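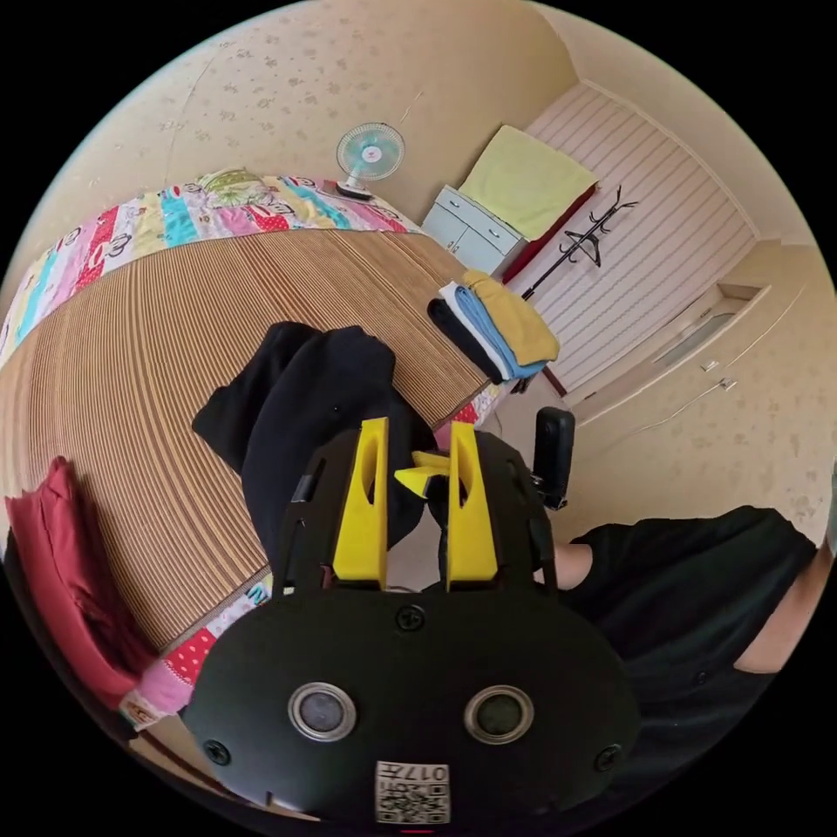

A reader in Studley wrote in last month to say that a fitted sheet is a fitted sheet, and that paying extra for a deep one is money down the drain. I disagree, and I've bought enough bad ones to say so.

Mattresses have grown. The one in our spare room is an older Husov and takes any sheet you like. The newer one, with its topper, won't hold a standard sheet past midnight. One corner lets go, then the one across from it, and by morning you're lying on the mattress protector.

The shops don't help. I paid $62 for a Tamia set in December and the package gave the length and the width but not the depth. The website didn't give it either. Paquette prints the depth on the label, in centimetres, beside the colour. I can't see why the others don't.

I'd go further and sell the pieces separately. We own 3 flat sheets that have never been used, all from sets I bought for the fitted one. Pillowcases wear out at a different rate again.

So measure the mattress with the topper on, and add a bit for tucking under. If the label doesn't say how deep the sheet is, leave it on the shelf.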